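How to Prepare a Film for a Local Screening

Updated 19 May 2026

This guide covers the technical preparation of a feature film for a single showing in a small room, such as a library hall or a school. It assumes one projector, one laptop, a stereo or 5.1 sound system and a file or disc supplied by the distributor. Licensing is a separate matter and must be settled before any of the steps below. The settings were worked out at Dretley over one season of monthly films.

What you need

A projector with at least one HDMI input and a manual for the exact model
A laptop that can play the file at full frame rate without dropping frames
An HDMI cable long enough to reach the projector, plus one spare
A sound system with line input
A tape measure, gaffer tape and a notebook
The film, on disc or drive, delivered at least four days ahead

Step 1. Check the file

Open the file in the player you will use on the night. Do not test in one player and show in another. Look up the following values and write them down:

Running time, including end credits
Frame rate (most features are 24 or 23.976)
Aspect ratio (usually 1.85:1 or 2.39:1)
Number of audio tracks, and the language of each
Number of subtitle tracks, and whether any are burned in

Compare the running time with the one on the distributor's sheet. A difference of a minute or more usually means a different cut, or a disc version made for a 25 frame system. Our copy of the Nollier restoration had this problem. The disc ran four percent fast, and the voices were slightly high in pitch. Siwan Gape got a corrected file from the distributor, and the replacement took most of a week to arrive.

Step 2. Play the whole film

Play it from start to finish once. Spot checks miss damaged sections. If time is short, watch the first 10 minutes, the last 10 minutes and every reel change if the copy was made from a print.

Note the time of any fault. Short dropouts in the sound are easy to miss on laptop speakers, so use headphones.

Step 3. Set the laptop

Turn off sleep mode, screen saver, notifications and automatic updates. Turn off the wireless connection as well, unless the player needs it to verify the file. Set the desktop background to plain black. Set the display output to match the frame rate of the film if the projector accepts it. If it does not, use 60 and accept slight judder on slow pans.

Copy the file to the internal drive. External drives can spin down during long pauses.

Step 4. Set the picture size and shape

Measure the distance from the lens to the screen and use the table in the manual to find the image width. Move the projector before using digital zoom, which throws away resolution. The same applies to keystone correction. Leave it at zero and level the projector with its feet.

A 2.39:1 film on a 16:9 screen will have black bars above and below. Leave them. Stretching the picture to fill the screen distorts every face in the film, and cropping it removes part of the composition. If you have black cloth, mask the bars at the screen.

Focus on the subtitle text, at the center first and then at both corners.

Step 5. Set brightness and color

Choose the mode called Cinema or Movie. Turn off motion smoothing, dynamic contrast and noise reduction. Then adjust in this order:

Brightness, until dark clothing in a night scene shows folds but the black bars stay dark
Contrast, until bright clouds or white shirts still show detail
Color, until skin looks natural in a daylight scene

Make these adjustments with the room lights off and the lamp warm. Allow 28 minutes after switching on, which is the figure Remo Fankhauser arrived at by metering our projector. Other models may settle sooner.

Step 6. Set the sound

Set the level using a dialogue scene, with a second person in the back row. If speech is clear there, leave the level alone, even if the music seems loud. A full room absorbs sound, so expect to raise the level slightly once people are seated. Mark the normal position on the volume control with tape.

If the file has a 5.1 track and the system is stereo, select the stereo track. If there is none, let the player mix down and check that the dialogue has not dropped.

Step 7. Lay the cables

Run cables along the wall where possible. Where one has to cross an aisle, tape it flat along its full length. Leave a loop of slack at the projector so that a pull on the cable does not move the picture. Gaffer tape holds well on tile and poorly on dusty carpet.

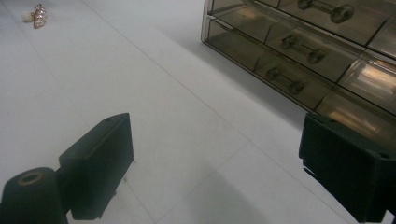
Step 8. Run a rehearsal

Start from power off and go through the full sequence: projector, sound system, laptop, player, film. Time it. Show the first scene, one scene with loud effects and the start of the credits. Raise the house lights when the credits end, unless the hall has asked for an earlier finish.

Common faults

No picture: reseat the cable, then restart with the projector switched on first.
Picture but no sound: check that the laptop has not sent audio to its own speakers.
Sound ahead of picture: add delay in the player, in small steps.
Subtitles below the screen edge: move them up in the player settings. With 2.39:1 films, check that they are not sitting in a masked area.

Keep the notebook with the projector and record the final settings for each title.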